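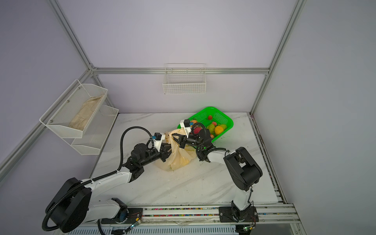
**Kaltico play fruit, with basket**
Item: KF-BSK. In stock at Mungate, back in at Draklow in December.

Plastic play fruit in a green mesh basket. Orange, a pear-like one, little red and orange ones. Basket is the bright green one, holes all over, light. Rinses fine under the tap.

What you get

- basket, green
- play fruit, mixed
- storage bag, pale yellow, see-through
- card with the fruit names, English on one side, Portuguese on the other

Mix varies a bit from batch to batch. If you need a certain fruit put it in the order note and we'll look, no promises.

**Care**

Warm water, dish soap, towel. No dishwasher. The basket can take it but the small fruit ends up in the bottom of the machine and goes soft, we've had 2 lots come back like that. Let everything dry before it goes in the bag or it gets that smell. Stickers stay stuck to the orange if you leave them on, peel them first day.

**Bag**

Thin. Meant for keeping the set together on a shelf, not for carrying round all day. It crumples and clings to itself, so hold the top open with both hands and have somebody else tip the fruit in. Or stand it up in a deep bowl and fold the edge over. Spare bags sold in packs of 10, see the Berhe bag page.

**Wall baskets**

People keep asking. White mesh wall basket and the small white wire one are both sold seperately. Mesh one takes a folded cloth or a few of the small fruits. Wire one is small, good for cards. Screws not included with either. Two mesh ones hung one lower than the other works well on a side wall, kids can reach the bottom one and the top one is yours.

**Age**

3 and up. Small pieces in the mix so not for babies, please don't write and ask for an exception. For a younger room ask for the large fruit set, same basket.

**Sizes**

Basket sits on a normal shelf, check yours if its a shallow one. Loaded it's easy for a child to lift. Full measurements on the sheet, ask Leonilde Henriques at the Mungate counter and she'll email it over.

**Orders and returns**

Schools can order on account. Everybody else pays up front. Ships in 2 days if it's on the Mungate shelf, longer from Draklow. Returns unused, in the bag, with the card. Missing piece? Tell us which fruit and we send one out, no need to ship the whole thing back.

Wholesale and anything over a carton, Aníbal Vieira. He's better by email then phone.

Prices on the list dated 1 March 2020. Old list is void, the basket went up a little, fruit stayed the same.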